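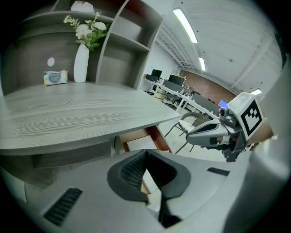 Bireck is looking for people to try our hand-held gripper kit

Bireck makes a kit of two hand-held grippers for teams who want to record everyday hand work and use the recordings to train robot arms. The kit is called Trostness. We want to begin selling it in November at a price of 599 dollars, and before this we need honest opinions from people who did not build it.

We are searching for participants who will use Trostness in their own office, workshop or home for 3 weeks. You do not need to be an engineer. We already have enough engineers among our testers, and they forgive too much.

What you will do

You receive one kit with a charger, a printed guide and a carrying bag. Each week you record short tasks with both hands: opening and closing a drawer, putting small things on a shelf, moving a pack of tissues from one place to another, clearing a desk. The guide has a list of tasks, but you may also choose your own. Please plan 8 hours per week. You can divide these hours as you like, only please do not record longer than one hour without a break. The grippers become heavy in the wrist after some time, and we want to know when this happens to you.

At the end of each week you fill in a form. We ask about the weight, the trigger, the grip on thin and soft objects, and how clear the guide is. If something breaks, write to us the same day and keep all the parts.

Who can apply

– You are 18 or older and can use both hands without pain.
– You have a place with a desk, some drawers or shelves, and enough light.
– Other people who use this place agree to the recording. We will ask for this in writing.
– You can read the guide in English. Small mistakes in your reports are no problem, we make them also.

People with small hands and left-handed people are very welcome. Our last test group in Cloltdale had almost none of them, and the handle was changed after that only for large hands.

What you get

We pay 1,000 dollars for the full test, in two parts: half after the first week and half when the kit is back with us. You may also buy your test kit at half price. Shipping in both directions is paid by Bireck.

The recordings are used by Bireck and by our software partner Bosman, who prepares the files for training. You can look at every recording before you send it and delete what you do not want to share.

How to apply

Use the form on this page. Tell us in a few sentences what kind of place you have and which tasks you would like to try. Please also write your glove size and the hours when we can call you. The first call takes 20 minutes. Applications from people who have never held such a tool are read with the same attention as all others.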